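Monday, late

Feet up at last. I promised myself I'd write down what I did with the marmalade before I forget, as I always forget, and then every January I'm stood there squinting at a splodgy bit of paper that says "more lemon??" and nothing else.

So. Sevilles were nearly gone at the market in Vislow but I got two kilos off the end stall, a bit knobbly, one with a soft patch that I cut out. Halved and squeezed the lot last night while the radio was on, pips and pith into the muslin, and then shredded the peel by hand. I know, I know, there's a machine in the cupboard that would do it. But it makes everything the same length and I like a mix, some fine and some proper chewy lumps you have to bite through on your toast. My thumb is now stained orange and stings like mad where I caught it on the grater last week!

Peel, juice and water all went into the big pan to soak for 24 hours, bag of pips tied to the handle. I've tried skipping the soak and the peel came out like bootlaces, so never again. Then this evening, 90 minutes at a low simmer with the lid half on. The smell! It got right up the stairs and into the towels. I kept fishing bits out and squashing them between my fingers, and it wasn't ready, and it wasn't ready, and then all at once it was.

Squeezed the muslin bag while it was still far too hot (every year) and got a good cupful of that cloudy gloop out of it, stirred that back in and then the sugar. I held back 500 grams from what the old Stusitz recipe asks for. That one comes off a grocer's leaflet I've had since my first flat, and it makes a lovely set but it's so sweet your teeth hum. We'll see if it keeps as well with less. I've put it at the back of the shelf in my head to worry about in June.
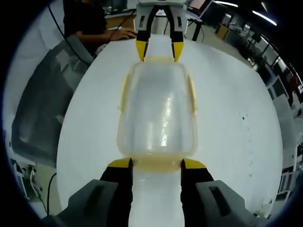
The tub with the yellow trim.

Setting took ages. Saucers in the freezer, blob on the saucer, push it with a finger, no wrinkle, back on the heat, wash the saucer, start again. Four goes. I was convinced I'd ruined it by being stingy with the sugar and had started planning what you can do with gallons of orange syrup (sponge puddings? glazed ham? give it to people I don't like?). Fifth blob wrinkled beautifully. I turned it off and let it stand a quarter of an hour so the peel wouldn't all float to the top, which it did last year and looked like a fish tank.

Potted up with the good funnel from Vandlow and only dribbled down one jar. Wiped them, lids on, and they're sat on a tea towel by the kettle now. I love the popping noise as the lids go down. I've heard six so far, I'm listening out while I write this.

Supper was toast, obviously, with the scrapings of the pan. Bitter, sharp, a bit runny because I couldn't wait. Could have done with a pinch more salt. I never used to put salt in but it does something nice.

For next year, then: start earlier, buy another muslin, same sugar as this time if it keeps, and slice the lemons in with the peel as well as juicing them. Labels tomorrow. I must soak that pan before bed or I'll be chipping at it till April.

Ooh, seven.

2,662 views | 24 comments | Share this entry
© Wong's Kitchen Diary | Contact | Back to top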